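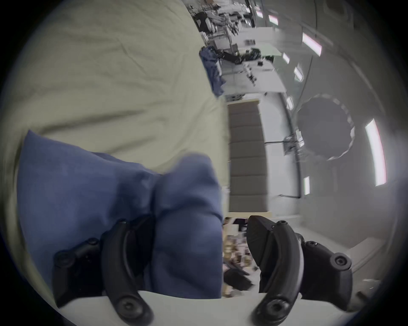 Þórarinn Bisgaard has folded other people's laundry for most of his working life. He started in the linen room of a hotel in Wumbridge, moved to a wash-and-fold counter, and now runs Zurkis, a small laundry that handles sheets, towels and table linen for guesthouses. I talked to him on March 29, 2022, while he worked through a cart of bedding.

I asked him first about the surface he folds on. He wants it covered.

"A bare table is too slick," he said. "You pull one corner and the whole stack goes. I put an old flat sheet down. It grips a little, and it's clean, and when it gets linty you throw it in with the next load."

The sheet underneath doesn't have to be smooth. People who come to work for him often spend the first morning tugging at it, he said, and he tells them to leave it alone. Wrinkles in the bottom layer don't print through to a towel that's going to be folded and shelved within a minute. The color matters more to him. He likes something pale under dark cloth, so the edges are easy to find.

Finding the edges is most of the job, in his view. Cloth comes out of the dryer in a lump, and a new folder will usually start smoothing the lump from the top.

"Then you've got a flat lump," he said. "Pick it up. Find a corner, run your hand along the hem to the next corner, and let it hang. The weight does the work. After that you lay it down once."

Small pieces slow people down more than large ones. A king sheet looks like trouble, but two people can fold it quickly if they agree on who walks. Napkins and hand cloths tend to get handled over and over. He allows three moves for a small cloth: open it, fold it in half, fold it in half again. If the corners are off by a finger's width, he leaves it.

"If it's for a dining room, I'm stricter," he said. "For a bathroom shelf, no. The guest is going to dry his face with it."

He got his standards from a supervisor named Figueroa, who ran the hotel linen room and would unfold a whole shelf if the folded edges faced the wrong way. Bisgaard still stacks with the fold facing out. It's easier to count, and easier to take one piece without dragging out the next.

Fitted sheets came up, as they always do. He tucks the corners into each other, two and two, lays the sheet down with the elastic on top, and folds the sides in until he has a rectangle. He doesn't think much of the videos.

"They use a brand-new sheet," he said. "Try it with one that's been washed for six years. The elastic is gone on one side and it comes out like a boat. You fold it into something that fits the shelf and you go on."

The busiest stretch of the year is October, when several guesthouses close for the season and send everything at once. Last fall the shop took in 4000 pieces from one customer, the Skilamura guesthouse group, and he had to rent extra shelving to hold it. He sorted by size before color, which he now thinks was a mistake. Blues from different years had faded differently, and he ended up opening stacks to match them again.

"Color first, then size," he said. "I knew that. I was in a hurry."

I asked whether he folds at home. He does the towels. The shirts stay in a basket until someone needs one – his wife gave up on that argument years ago – and the socks go into a drawer loose.

Before I left, he had me fold a hand cloth. I smoothed it from the top. He picked it up by one corner, shook it out, and gave it back to me.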